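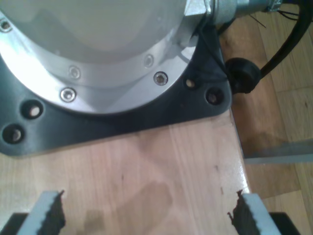 Start with who does what on Monday morning, then get to the bolts, was the advice from the packing bench at Wanden when the first arm went in there, and this section follows that order. People at the bench wanted to know whether they would still be packing, who would be allowed to stop the arm, and who would be blamed if a carton went out short. Settle those points before step 1.

Section 4: Putting the arm to work at a shared bench

4.1 Before you begin

The Fandow bench kit is set up for one arm and one operator per shift. The arm picks and places. The operator loads trays, checks labels, closes cartons and decides when the arm runs. Job sheets written for hand packing will no longer match the work, so replace them before the first live shift.

You will need:
the bench key
the Swanson job sheet pad
a hex key set
a torch
floor tape

4.2 Checking the base

1. Turn the controller off and lock it with the bench key. The person doing the check keeps the key.
2. Look down into each bolt hole in the dark mounting plate. A fastener must be visible in every hole. Use the torch if the bench light is behind you.
3. Check the socket screws in the silver flange by eye. Do not tighten them. If one is standing proud, tag the arm out and call your service contact.
4. Push the round black connector home at the side of the base. Follow the cable back by hand and feel for kinks or flattened spots.
5. Clear the tabletop between the base and the gripper. Wipe up grit and tape scraps.
6. Look at the rubber pads on both gripper fingers. The toothed edge is normal. Replace a pad if it has lifted from the finger.

CAUTION: Never rest a hand on the base to steady yourself while the controller is on.

Note: The cable side of the bench is not a walkway. Tape the floor there and move bins to the other side.

4.3 Changing over the roster

7. Put two trained operators on the roster for each shift, so that one can take breaks without the arm being left running.
8. Rotate the operator between the arm and hand packing every two hours. Loading trays is lighter work than packing but more repetitive, and sore wrists are usually reported in the second week.
9. Write the name of the operator in charge on the job sheet. Only that person restarts the arm after a stop.
10. Record every stop, including short ones. Stops are not counted against the operator.

At the Waner site the trial ran for 11 shifts with 46 cartons per run. Pay grades stayed as they were and the label check moved from the end of the line to the bench – a change the packers had asked for in April.

CAUTION: Do not raise the speed setting to make up time after a stop. Speed changes need a supervisor's code and a new entry on the job sheet.

4.4 First live shift

11. Run 8 empty cycles at low speed with everyone who works near the bench standing outside the tape.
12. Let each operator press the stop button once while the arm is moving.
13. Load one tray and run it through. Check the count by hand.
14. Keep the hand packing station open until the end of the shift. If the arm is tagged out, go back to the old job sheet and finish the order by hand.

Completed job sheets go in the bench folder. For replacement finger pads, quote part 182.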